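Planning for Hand-Held Grippers: Your Budget Questions
Everything we get asked before a first order goes in

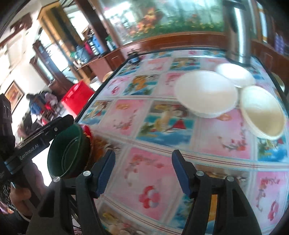

By Ingrid Arancibia, equipment planning lead at Kurkix

How many grippers should we start with?
Two per person. Table work like sorting bowls goes so much better with one in each hand, and if you budget for a single unit you'll be writing a second purchase request within a month (we did!).

What does a starter set cost?
Our Surkby site spent $3,000 on its first round. A pair of grippers took $768 of that, and the rest went to storage, a laptop, spare parts and training time. Your quote will differ, so ask for one with shipping included.

Do finger pads need their own budget line?
Yes please! Pads are the part you'll replace most. We order them in May along with spare screws – same form, one delivery fee.

Do we have to build a test kitchen?
No, and I love this part. An ordinary home table is a great place to work. Glossy tablecloths, patterned ones, stacks of white dishes, a red bowl next to a green one: all of it is welcome. Set aside a little for extra dishes in plastic and ceramic, and check secondhand stores first.

How much storage will we fill?
The Alto project filled 629 GB in its first round and 706 GB in its second. Buy drives for two rounds up front, plus the same again for backup.

Can we share one set between two sites?
You can, but put the travel cases and courier fees in the plan. Surkby tried sharing and ended up with its own set.

Should we wait for the next model?
I wouldn't. People learn so much in the first few weeks of handling real dishes, and that practice carries over to whatever you buy later.

Who signs off on the order?
At Kurkix, the site lead approves it and purchasing places it. Send both of them the quote and your parts list in the same email.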